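Workshop Tips: When the Gripper Lets Go

I do love having a robot arm on the bench. Ours has been passing me things for two years now, and it still makes me grin when it gets one right! But a good half of what I know about it came from the days it got one wrong, so this page is all about drops, pinches and snagged cables, and what we do about them here at Cilton.

The big one was in April. The arm had a roll of paper towel up at shoulder height and was swinging it over to the glue table when it simply opened its fingers. Down went the roll, straight into an open tin of varnish, and over went the tin. The log said error 641, which the handbook explains as "grip lost". Thank you, handbook.

Maarja Liepiņa and I spent a whole evening on it, and the cause was lovely and simple. Paper towel squashes. The arm closes until it feels a certain push back, and then it decides it has hold of something. With a block of beech that works a treat. With a soft roll the paper keeps giving, the push fades away, and the arm thinks its hands are empty and opens up to try again. In mid-air!

So, soft things first. Turn the "retry on lost grip" setting off for anything that squashes. On ours it's three menus down, under Handling, and it switches itself back on after every update (check it each time, I've been caught twice). Then slow the lift right down. We had ours at 3000 on the speed setting and now run it at 2296, an odd number which Maarja got to by nudging it down until the rolls stopped slipping, and I've never dared round it off.

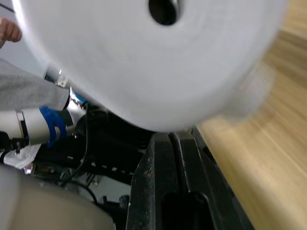
Fingers next, and I mean yours. The temptation when something starts to slide is to grab it, and everybody does it, me included. Keep your hand on the far side of the load and well away from where the two metal plates meet. If it's going to fall, let it fall. A roll of paper costs pennies. Wiremu Hoani got his thumb nipped saving a sponge – a sponge! – and had a black nail for weeks.

Tie your sleeves back too, or roll them above the elbow. Loose cuffs and moving joints are a rotten mix.

Know where the stop button is without looking. Ours used to be behind the drill stand, which was daft, and now it's screwed to the front edge of the bench at hip height. Give it a press before the first job of the day, with the arm moving slowly and nothing in its grip, and see that it really does stop.

Cables: leave enough slack for the wrist to turn all the way both ways, but no big hanging loops. Ours caught on a clamp once and pulled a plug half out, and we had a gripper that worked on some jobs and sulked on others until Zane Priedītis found it. Hook-and-loop ties are better than plastic ones as you can undo them and have another go.

Clean the finger faces with a dry cloth. Sawdust and paper fluff make them slippery. If you've had glue on them, wait until the power is off before you start scraping.

And put lids on your tins! We keep 15 minutes at the end of the day for lids, rags and wiping down, and the varnish now lives on the Bemton shelves across the room, well out of the arm's reach.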